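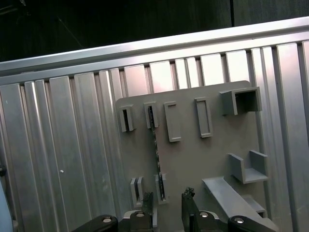 Home | Kitchen | Workshop | Garage | Small Repairs | Ask Us

Tips for a bench you'll want to work at

Posted by Jaruwan Mahawong in Workshop
190 shares | 24 comments

I love opening up an old desktop. I really do! Give me a free afternoon in July, a screwdriver and a PC that's been sitting in a closet, and I'm happy until supper. What I don't love is crawling around for a dropped screw, so most of these tips are about where things go before you undo anything.

Get your tools off the table. A small holder board at the side of the bench beats any drawer I've owned. Mine (I still call it the Umora, after the shelf it replaced) has slots for the narrow stuff, and I can grab a driver without looking. If you're making or buying one, go for a mix of slot sizes. Skinny slots are great for drivers and tweezers, and a wider pocket will take a cutter or a little flashlight.

Hang one cable, the one you use all the time. A narrow slot will hold a cable by its plug end and let the rest dangle, and then it's never under the thing you're working on. Braided ones hang nicely. The thin rubbery kind curls up on you, so give it a loose twist first.

Slatted aluminum is wonderful stuff. Trygve Tangen talked me into it when my old pine top gave out, and I've been telling everyone since! It wipes clean in no time, and you can bolt a holder along the edge and shift it over when you change your mind. Do put a cloth down for tiny screws though, they'll find those grooves every time. An old toothbrush gets the crumbs and dust back out.

Lay the case flat. Power off, everything unplugged, side panel off, and put the whole tower down on its side with the open part facing up. You get light straight down onto the board and both hands free. I worked on upright cases for years and my neck would like those years back.

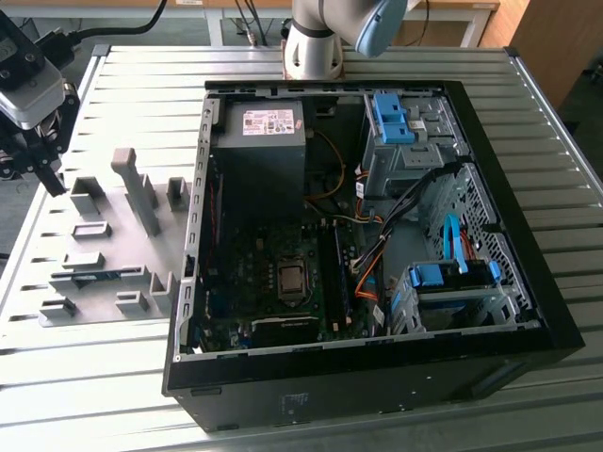

Look before you pull. Spend a minute following each cable from one end to the other with your finger. The colors help a lot: a light blue data cable is easy to follow, a bundle of black ones isn't, so put a bit of masking tape on each black one and write where it goes. Take a phone picture too, from straight above.

Try the latches first. Plenty of older cases have bright plastic latches on the drive bays, and they slide or squeeze open with no tools at all. Sverre Eklund once spent half an evening hunting for screws that weren't there (sorry, Sverre, it's too good not to share).

If the cooler is off, slow down. Keep your fingers off the top of the processor, wipe away any old paste with a lint-free cloth and a little rubbing alcohol, and put fresh paste on before the cooler goes back. A pea-sized dab is plenty. And leave the power supply closed up, always. Dust it from the outside and leave it at that.

Egg cartons for screws! One cup per part, written on the lid in pencil. I've got nearly 8 of them on the go now, and they stack.

Next up I want to try felt lining in the wider pockets. If you've done it, tell me which glue held.

24 comments | Share | Print

Contact | © Pludero Home Tips | Back to top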